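2 min read

The bookbinder who teaches at Wullus has 391 sheets of marbled paper and dislikes most of them. "I keep the bad ones to show students," she says. "It cheers them up."

She learned in Ureck, where her first 100 sheets came out brown. "My teacher called it a style. He was being kind, or he was going blind." 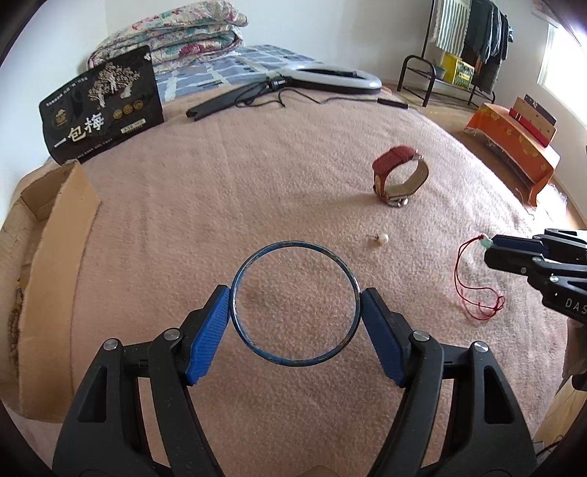

Wullus Paper & Book Arts Club

Her evening class starts again in September. Would she ever sell the brown ones?

"I tried, at the Clikivport fair. A man asked if they were for wrapping fish."

He bought two.

Last updated: September
Contact the club | © Wullus Paper & Book Arts Club | Back to top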